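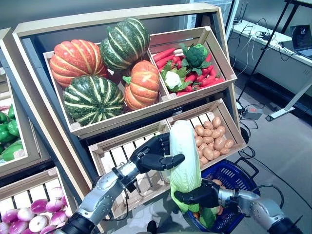 2 February 2021

Second go at the squash seed germination test. I set out 8 trays this morning with the Penry mix, and Nour talked me into putting one on the warm shelf by the boiler – fine, but it gets its own label! Held at 90 percent humidity overnight, lids on.

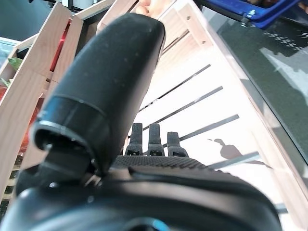 The Zanden seed is slower than I'd like, about 7 days to the first root last time. Chae-won thinks it's just old stock (she may be right, the packet says May). Need to ask Damilola for more blotter paper.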